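# Handing the table-clearing cell over to floor staff

Last revised 20/09/2018

At Kerkora the evening crew used to clear all 14 tables by hand. The arm now takes the bowls, and the crew checks the simulated run before each layout change goes live. The steps below assume Nevley is installed and you have a floor login.

## 1. Load the layout

Open the table file and confirm that every item is listed: bowls, tray, anything a guest may leave behind. Decorative plants and chairs go in as obstacles – never as items.

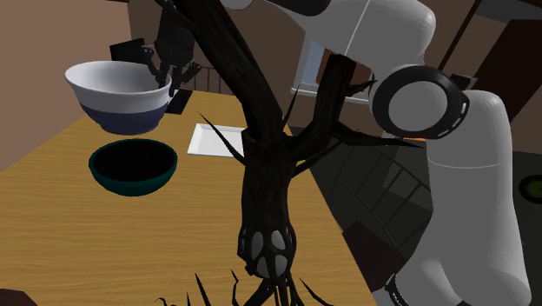
Set obstacle clearance before touching the speed. The default is 4 cm, and a branching shape needs more. If the planner reports a conflict at the forearm, move the obstacle in the file and tell the floor lead, so the real one gets moved too.

## 2. Check the approach

1. Set the gripper to open.
2. Pick the target bowl by name.
3. Step the arm down to the rim and pause.
4. Look at the finger positions from at least 2 views.
5. Approve or reject. A rejected approach goes to Socorro Ospina with a note.

Do not approve with a finger resting on a neighboring item. Laptops and phones are always cleared by a person.

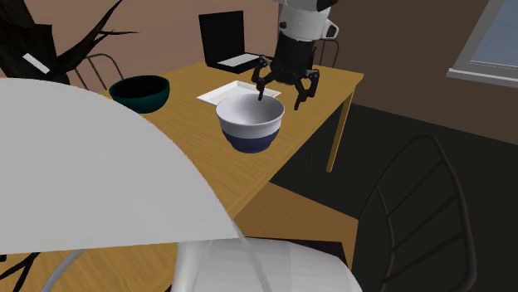

*Demetrius Whitlock*

## 3. Log the shift

Under the old sheet, one person carried and one wiped. Since July the carrier's hours are booked as "cell check" at the same pay grade. Enter the start time, the layout number and any manual pickups. Layout 157 still needs a manual pickup at the wall side; log it each time until the Grondier patch is in.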